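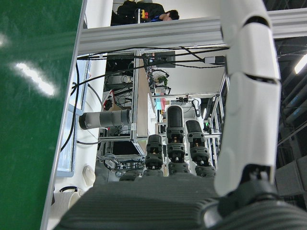
The framing and the cabling at our bench

Subject: Re: [smallbench] Glare on green belts, and which trays?
From: Pushpa Saxena
Date: Tuesday, March 12, 2019

Hello all,

Vivek, sorry for the slow answer, I've had your message open since the weekend and kept getting dragged off to look for parcel tape. I'll take your questions in the order they suit me if that's all right!

Vivek Thakur wrote:
> We've been offered a second-hand belt, green, quite shiny, with ali
> rails down both sides. Harish says the shine will drive us mad under
> strip lights. Does anyone live with one? Also do you put trays ON the
> belt or next to it? Ours keep getting knocked. And what do you do with
> all the cables, we have a proper bird's nest at the far end.
> Budget for trays is 89 pounds, before anyone suggests anything fancy.
> Vivek

The shine first. Yes, ours is shiny too, and yes, the lights show up in it. I stopped noticing after 3 weeks or so of grumbling, though Fulgencio still complains every time he comes in. What bothers me more is film-wrapped stuff, where you get the glare off the belt and then again off the wrapping, and reading a small label becomes a game of tilting your head. Matt belts do exist but the one we had at Titavden marked if you so much as looked at it, and I was forever wiping it down.

Rails I wouldn't be without. Ours is bordered with aluminium along both long sides, and you get a tidy line to work up to. If yours are dented, check that before you hand over any money, a bent one is miserable to put right.

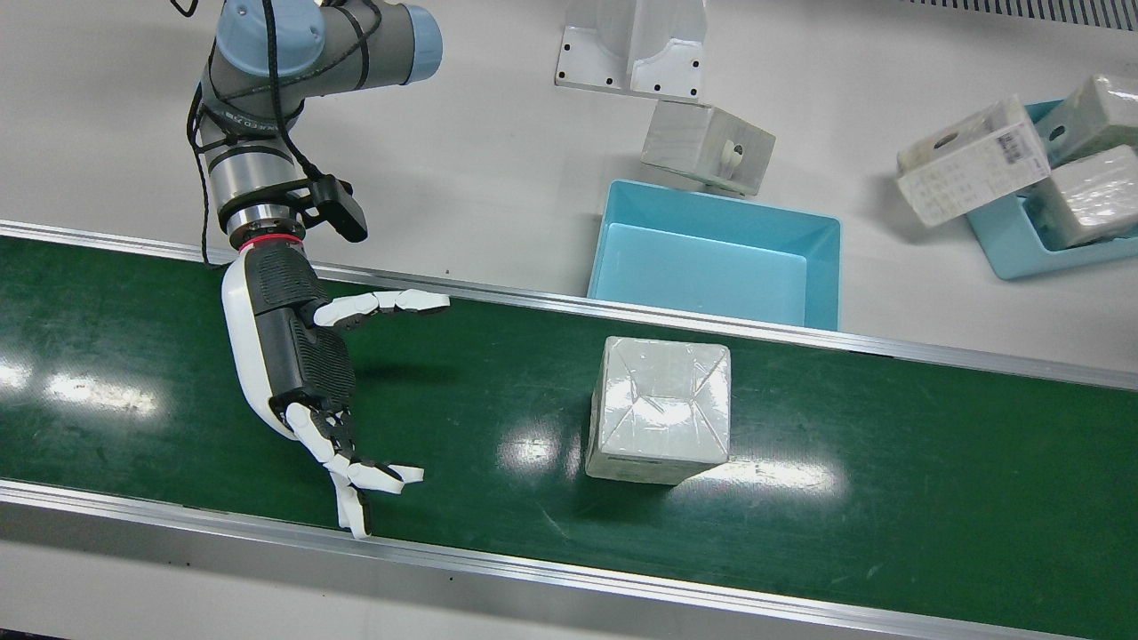 TRAYS, ON OR OFF?

Off, every time. We tried them on the belt when we were at Shukla and they wandered about. Now they live on the white table on the near side, where you can reach without leaning, and there's a bin on the same side for whatever doesn't belong in a tray. The trays are light blue, square and shallow, with sloped sides. I like the slope, you can get your fingers under a box in the corner, and blue against a white table is easy to find even when you're half asleep.

I'd buy 5 to begin with and see how you get on. Your 89 pounds ought to stretch to that with change for biscuits. Don't get deep ones, whatever the catalogue tells you. Wycliffe Ndung'u bought deep ones for Hornero and ended up using them for his seed potatoes. 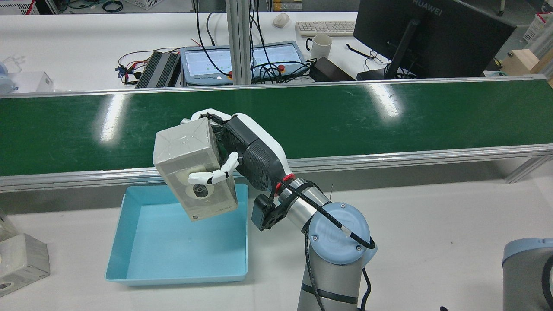 Blue tray on the near table, keyboard and mouse across the way

As for cables, I'm the wrong person to ask, have a look at the black tangle by the post! I keep meaning to do something with it. Harish swears by those reusable straps, 60 in a bag, and I've had a bag in my drawer since August. It's still sealed. If you do get round to yours, start from the plug end and label as you go.

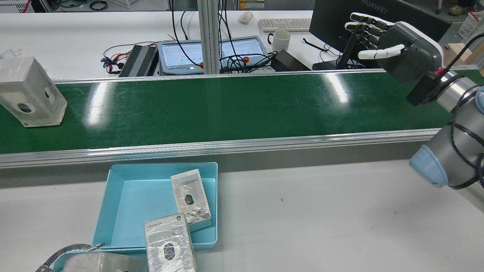

My last moan is about sizes. Before you order, take the box you handle most and measure it with its wrapping on, then work out how you want it to lie, flat or on end, and how much room that leaves for the next one. I went by the bare box and regretted it. Look at the two by the table: one is lying at an angle along the side of the tray and the other is partly hanging over the edge. The one left on the belt is standing up on its end, and I think upright might suit them better in the tray as well, if the walls were a touch higher. Not deep, mind, just a touch.

Does anyone on the list have a square tray they like, with slightly taller sides, in a colour that isn't grey? Brarkesura used to do one but I can't find it on their site any more. Reply to the list please, my own inbox is hopeless.

Vivek, if you do buy the belt, tell us how long it is, you didn't say.

Pushpa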